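Jalernessデータ収集棟 見学記

2018年12月27日

Jalernessの年内最終の見学枠に参加した。対象は物流向けアームの学習データ収集工程で、所要は2時間弱。受付で安全靴に履き替え、収集エリアに入る。

設備はセルが10基。うち7基が稼働、残りは較正中との説明だった。各セルでは操作者が遠隔でアームを動かし、関節角、把持力、手首カメラの映像を同期して記録する。1回の動作を1エピソードと数え、1日の目標は全セル合計で600件。前日の採用数は292件で、目標の半分に届いていない。主な除外理由は時刻同期のずれと、操作者が途中で動作をやり直したことによる軌道の乱れである。

課題の定義はGraroraが担当している。物体の種類、初期位置、許容する失敗の範囲を仕様書で固定し、操作者にはセルごとに異なる組み合わせを割り当てる。失敗例も破棄せず、別ラベルで保存する。学習側はFlodiaという社内基盤で、夜間に再学習をかけ、翌朝の課題配分に結果を反映する。成功率の低い条件に収集を寄せる仕組みだが、寄せ方の重みは公開していないとのこと。

収集後の検査は二段階に分かれる。一次は自動で、欠損と同期ずれを検出する。二次は人手で、映像を倍速で再生し、開始点と終了点を打ち直す。移動区間の映像は床が流れて写るため、自動の区間分割が境界を誤りやすいという。何も把持していない区間も学習には使うので、切り捨てずに残している。
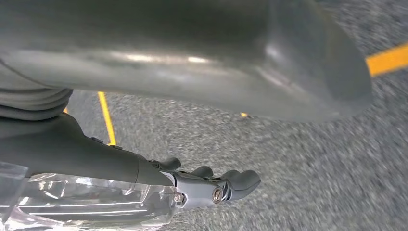

Åbergからは、空走区間を残すなら速度の上限を課題ごとにそろえないと、操作者の癖まで学習してしまうのではないかという指摘が出た。現状は上限を設けず、速度の分布を後から確認しているだけだという。来期の仕様書で扱いを決めるとの回答だった。

質疑のあと、較正中のセルで原点合わせの手順を見て解散。配布資料はエピソードの記録形式を記した一枚のみで、座標系の定義は載っていなかった。後日問い合わせる。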